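Offene Türen bei Graneo: »Die meisten wollen wissen, ob er auch die Tomate findet«

Der Weg zum Vorführraum führt bei Graneo durch das Lager. Wer am Tag der offenen Tür kommt, geht an Regalen mit Kabeltrommeln vorbei, bekommt an einer Stehtheke Kaffee und steht danach in einer Halle mit grauem Betonboden. Der Betrieb in Flavmont baut Greifarbeitsplätze für kleinere Lebensmittelverpacker und zeigt einmal im Jahr, im September, woran gerade gearbeitet wird. Wir haben mit dem Leiter der Vorführung gesprochen, der seinen Namen nicht in der Zeitung lesen möchte. Er ist 52 und gelernter Werkzeugmacher.

»Angefangen haben wir mit richtigem Gemüse«, erzählt er. »Das war nach zwei Stunden Matsch. Dann hat eine Kollegin das Spielzeug von ihren Kindern mitgebracht, und dabei ist es geblieben.« Für das Greifen sei Plastik in manchem schwieriger als echte Ware. Es sei glatt und leicht, und es rutsche weg, sobald ein Finger schräg ankomme. Druckstellen gebe es dafür keine, und für die Einstellung der Kraft müsse man später ohnehin noch einmal mit echter Ware arbeiten.

Warum alles durcheinander in einem Drahtkorb liegt, fragen die Besucher am häufigsten. »Weil es beim Kunden auch so liegt«, sagt er. »Sortiert kann das jeder. In der Kiste liegt die Aubergine unter dem Sellerie, und der Sellerie ist lang und sperrt alles ab. Da muss man erst einmal entscheiden, was zuerst rauskommt.« Das Gitter mache zusätzlich Arbeit, denn die Kamera am Handgelenk sehe durch die Maschen hindurch auf den Tisch und müsse damit zurechtkommen.
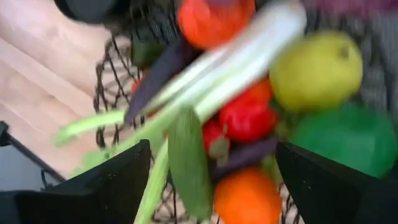 Die Besucher dürfen sich an diesem Tag ein Teil wünschen. Kinder nehmen fast immer die Tomate oder die Orange, Erwachsene eher etwas, das weiter unten liegt. »Die wollen uns drankriegen«, sagt der Vorführer und hat nichts dagegen. Bei runden Sachen sei er ruhig. Heikel seien flache Teile, die hochkant stehen, und alles, was sich in den Maschen verhakt.

Wie oft es klappt, will er nicht in Prozent angeben. »Das hängt am Korb, am Licht und daran, wer vorher aufgeräumt hat. Eine Zahl ohne das alles sagt Ihnen nichts.« Über 2000 Griffversuche habe man seit dem Frühjahr aufgezeichnet, auch die misslungenen. Die misslungenen schaue man sich länger an. Ein Teil davon gehe an Kettler, den Partnerbetrieb, der die Auswertung programmiert.

Das Programm heißt Clostinine. Über den Namen sei lange gestritten worden, sagt er, er selbst finde ihn bis heute schwer auszusprechen. Es zerlegt jede Aufnahme in Einzelbilder und sucht darin nach der Stelle, an der ein Griff schiefgeht. Mit verwischten Bildern, wie sie bei schnellen Bewegungen entstehen, tat sich die erste Fassung schwer. »Wir haben dann überlegt, ob wir langsamer fahren. Aber der Kunde fährt auch nicht langsamer. Also muss die Software das können.«

Vier Leute arbeiten fest an dem Projekt, dazu kommt zeitweise eine Werkstudentin. Zwei kommen aus der Mechanik, und das merkt man dem Gespräch an. Über Schrauben, Winkel und Kabelführung redet er deutlich lieber als über Software. Die Arme seien zugekauft, das Gestell aus schwarzen Profilen habe man selbst zusammengesetzt und inzwischen mehrmals umgebaut. »Beim ersten saßen die Halter zu tief, da ist man mit dem Ellenbogen vom Arm drangekommen. Mit dem Ellenbogen vom Roboter, meine ich. Mit meinem auch.«

Auf die Tischplatte ist er ein wenig stolz. Sie ist aus hellem Holz, aus Streifen verleimt, und stammt aus der alten Kantine. Eine Metallplatte hätte gespiegelt, sagt er, und eine weiße habe man ausprobiert und wieder weggelegt.

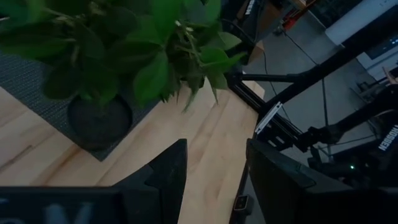
Eine Besucherin aus einer Gärtnerei wollte wissen, ob so eine Anlage auch mit Pflanzen umgehen könne, mit Töpfen zum Beispiel. Er hat ihr geantwortet, dass ein Topf mit festem Rand kein großes Problem sei, das Laub dagegen schon. »Blätter verdecken den Rand, und sie geben nach. Da weiß der Greifer nicht, wo die Pflanze aufhört. Versprechen würde ich da im Moment nichts.« Sie hat trotzdem ihre Telefonnummer dagelassen.

Auch nach Arbeitsplätzen wird gefragt, meist von Leuten, die selbst einmal am Band gestanden haben. Er weicht da nicht aus. Wer acht Stunden Paprika aus Kisten nehme, sei am Abend fertig, das habe er in jungen Jahren selbst einen Sommer lang gemacht. Die Betriebe, mit denen er spreche, fänden für diese Schichten kaum noch jemanden. »Was in zehn Jahren ist, weiß ich nicht. Da bin ich dann in Rente – das sage ich den Leuten auch so.«

Als Nächstes soll der Wechsel zwischen verschiedenen Körben ohne neues Einrichten gehen. Im Moment dauert das Umstellen noch einen halben Vormittag. Die letzte Vorführung beginnt um 5 Uhr nachmittags, anmelden muss man sich dafür nicht.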